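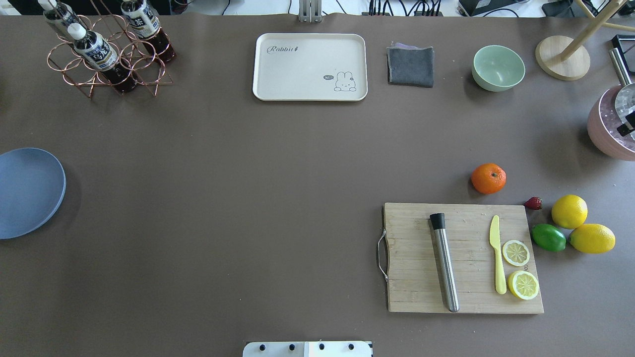

Contents > Part Two: Sound in the Home > Chapter 5

Chapter 5
How a Loudspeaker Fills a Room

Put on a piece of music you know well, then get up and walk slowly from one side of the room to the other. Go right into a corner. Crouch down. Stand in the doorway with your head half in the hall. If you have never tried this before, you are in for a treat, for the same song will change again and again as you move! The bass swells up in the corner and then thins out a few steps later, the singer's voice loses its edge when you crouch, and out in the hall you get the drums and hardly any of the words.

Nothing in the speaker has changed. What you are hearing is the room, and the room is what this chapter is all about.

In Chapter 4 we took a speaker apart and looked at the cone, the coil and the magnet. We treated the air in front of it as if it went on for ever, with no walls to get in the way. That was a useful shortcut (and we shall come back to it in Section 5.4), but real speakers sit on shelves, next to curtains, underneath televisions and behind pot plants. Every one of those things has a say in what reaches your ears.

We shall follow two speakers through the chapter. The Stisa is a small single-box wireless model, the sort you might carry from kitchen to bedroom. The Kornmont is a soundbar with five drivers in a row, two of them tilted towards the ceiling. They go about the job in very different ways, and I think you will enjoy seeing how far each can get.

Before you start

You will need to be happy with three ideas from earlier on: frequency, wavelength and the decibel. If wavelength still feels slippery, go back to the worked problem on the 600 Hz tone in Section 2.3 and do it again with a pencil. It is well worth the ten minutes. A 600 Hz wave in air is a bit over half a metre long, so it is close in size to the furniture it meets, and you will see why that matters very soon.

A puzzle to carry with you

When Maritza Ríos moved her Stisa from the middle of a bookcase to the floor in the corner, she found the low notes much louder, so loud that she went looking for a bass setting she might have knocked. There was no such setting. She moved it back and the boom went away. She then tried the Kornmont in the same corner, turned at an angle, and the voices in her favourite film became hard to follow.

Jot down now what you think was going on in each case. Don't worry about being right. We return to the first half of the puzzle in Section 5.2, where we meet reflections from hard surfaces, and to the second half in Section 5.5.

5.1 Direct sound and reflected sound

Sound leaves a speaker in many directions at once. Some of it takes the straight path to your ear, and we call this the direct sound. The rest strikes a wall, the floor or the ceiling first and reaches you a little later, having travelled further.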